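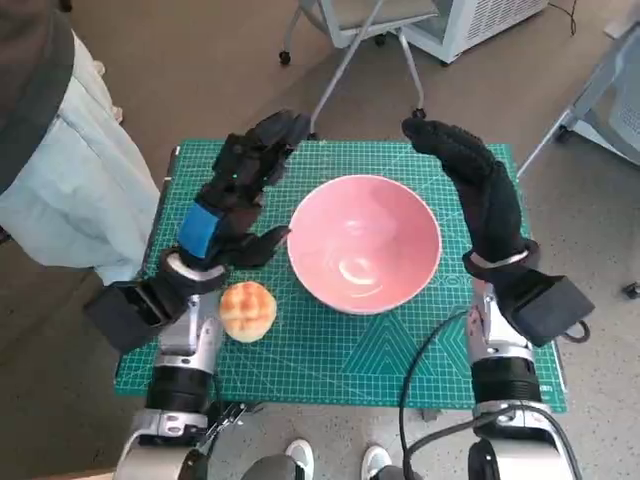 # Chapter 4: Choosing a Two-Armed Kit

I bought my first robot kit off the back of a brochure, and I've been a bit suspicious of brochures ever since. It had a lovely cover. It also had a page of figures I didn't know how to read, so I did what most people do and picked the biggest ones. By the end of this chapter you should be able to do better than I did (it won't be hard!).

We'll work with one product all the way through, the Cirnolis two-arm kit, sold by a small firm called Grirthorpe. I chose it because the manual is readable and the faults are easy to find, and a textbook needs both. The kit comes as a pair of arms, each with a multi-fingered hand, plus the software and a spare set of gloves for the hands. You can buy it outright or take it on a service plan, and we'll compare the two in Section 4.3.

## 4.1 Start with the job

Before you open a spec sheet, write down what you want picked up. I mean really write it down, on paper, with the awkward things included. My own list starts with a ceramic bowl and a bun. The bowl is smooth and hard, with a rim the fingers can get over, and if you squeeze a bit too much you'll probably get away with it until the day you don't. The bun is small and round with a cracked, sugary crust, and every gram of extra grip shows up as crumbs. A hand that's happy with one may be hopeless with the other, and the brochure will only ever mention the one it's good at.

Next, think about the surface. I like a cutting mat with a printed grid, as you can put an object back in the same square for each try and your results start to mean something. Ours is green with fine white lines, the ordinary craft kind.

Then there are the cables. Buyers forget them, sellers leave them out of the drawings, and they end up draped across the very spot where you wanted to work. Ask where they run and how much slack they need when the arms are at full stretch.

## 4.2 Reading the Grirthorpe sheet

The sheet lists 112 test objects and 400 trials. Sounds terrific, until you divide one by the other and see how few goes each object got. Keep that sum handy, we'll use it again when we get to the Gavrilă method for scoring grasps and the rival kit from Testelberg.

**Try it yourself.** Choose 2 objects from your kitchen, one hard and one crumbly. Pick each one up 10 times using only your thumb and first finger, and note every slip, dent and crumb. Hang on to your notes for Section 4.3.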